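Published in June, 9:40 a.m.
By Tekard Press Office

WHICH CHORES CAN A MACHINE TAKE OVER? TEKARD REPORTS ON ITS HOME AND SHOP TRIAL

FURNACH - Tekard today released the results of its trial of machines in everyday chores, carried out in homes and at one retail store in and near Furnach. The trial covered 13 chores, from loading a dishwasher to restocking a shelf and driving out to collect an order. Machines finished 58 percent of all attempts without help from a person. The results varied widely from chore to chore, and the company is publishing the full table, including the chores that went badly.

The trial ran for 11 weeks and took in over 2,000 attempts. Household chores were tested on a wheeled machine named Dillwood, which has a single arm and works from a charging dock in the kitchen. Shop-floor chores were tested at Bañez, a hardware and garden store that supplies homes and small farms in the area. Collection and delivery runs were made in passenger cars fitted with Tekard's driving software, with a licensed driver behind the wheel on every trip.

An attempt counted as finished only if no one touched the machine, moved an object for it or took over the controls. If a person had to pick up a dropped cup, the attempt was recorded as assisted, even when the rest of the dishes were put away correctly.

Floor cleaning had the best result in the home. Dillwood also did well at carrying a full laundry hamper from one room to another on the same floor. It did less well at folding what was in it. Towels were usually acceptable. Fitted sheets and children's clothes were not, and the company has taken both off the list of supported tasks until the arm's software is revised.

In the store, the machine could move closed cartons from the stockroom to the correct aisle. Opening them was slower than having a clerk do it. Hanging small packets on pegs was the weakest task in the whole trial, and staff at Bañez asked for it to be stopped after the second week - they were spending more time rehanging packets than they had before.

The driving runs were included because households in the trial listed errands among the chores they would most like to give away. Picking up groceries, returning a parcel and fetching a part from the store can take up a good share of a Saturday morning for people who live outside town. Much of a typical run is on two-lane roads between fields, with gentle bends, rows of trees on the verge and long patches of shade across the pavement. 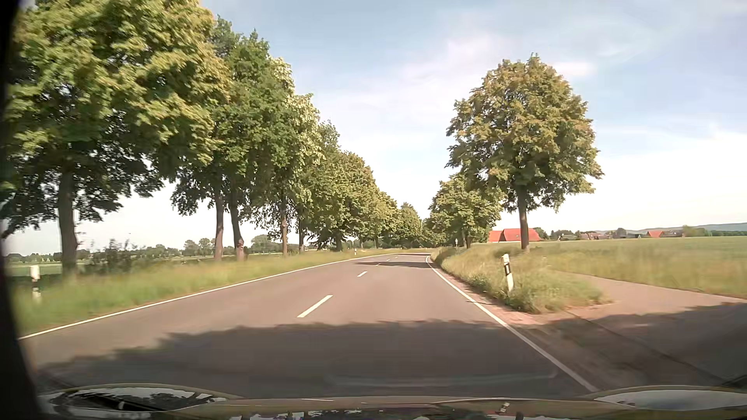

Danilo Fajardo said he would be happy to let the software handle that part of the errand and would still want to be the one who gets out and carries the bags. In his view, a car that can reach the store on its own has done half a chore, and a household should not be sold the half as if it were the whole.

Tekard agrees with that reading of the results. On open roads the driver rarely had to take over. Takeovers that did occur came mostly where field roads join the main road, or where low sun and tree shadow made the edge line hard to follow. The software slowed down in those places more than most drivers would, and several participants found this tiresome. A change to how it reads shaded pavement is now being tested.

Town driving was harder. A short stretch can hold a set of signals, oncoming cars, people on foot, a cyclist near the junction, a gas station with vehicles coming and going, and a fruit stand where cars are parked close by. The software handled red lights correctly throughout the trial. It had more trouble deciding when a parked vehicle was going to stay parked, and drivers took over more often in the last few blocks of a run than in all the miles before them.

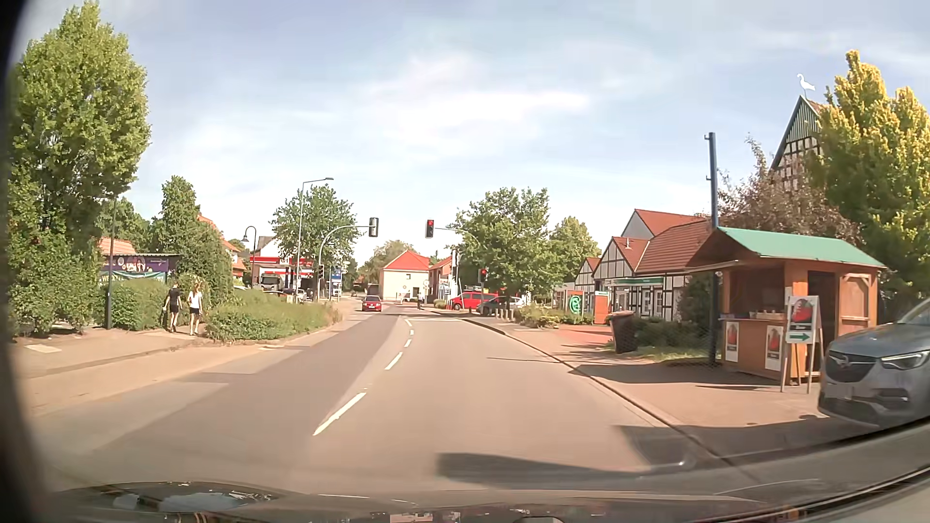

The final steps of an errand were outside the reach of any machine in the trial. The car had no way to go up to a counter, check that an order was complete or load it into the trunk. At Bañez, a clerk brought orders out to the parking lot, and at home a member of the household carried them in. Dillwood can lift a light grocery bag once it is on the kitchen floor. It cannot manage a front step, and most of the homes in the trial have at least one.

For this reason the company has recorded collection runs in two columns in the published table, one for the drive and one for the complete errand. No complete errand is counted as finished without help.

Households were also asked how much time the machines saved. Most reported a modest gain from floor cleaning and from carrying laundry, and no gain from dish loading, where they had to rinse and stack items so that the arm could grip them. Store staff reported a gain on carton moving during early deliveries, before customers arrived, and a loss once the aisles were busy. The machine stops whenever a person comes within arm's length, and in a narrow aisle it can stay stopped for several minutes.

Tekard will continue the trial with a shorter list. Pegboard stocking, fitted sheets and glassware have been dropped. Carton moving, floor cleaning, laundry carrying and the driving runs will go on through the winter, when wet leaves, early darkness and muddy boots in the hallway are expected to lower the scores. Bañez has agreed to remain the store partner and will receive a second machine for the stockroom.

The company has set no date for a household product and is not taking orders. Homes in and near Furnach that would like to join the next round can apply through the Tekard front office. Applicants need a kitchen on the ground floor and an outlet that can be left free for the dock. Those applying for the driving runs must also hold a full license and agree to stay at the wheel for the whole trip.

The table of results, with a note on how each attempt was scored, is available from the press office on request.

We use cookies to remember your settings and measure visits to this site. Accept all | Manage choices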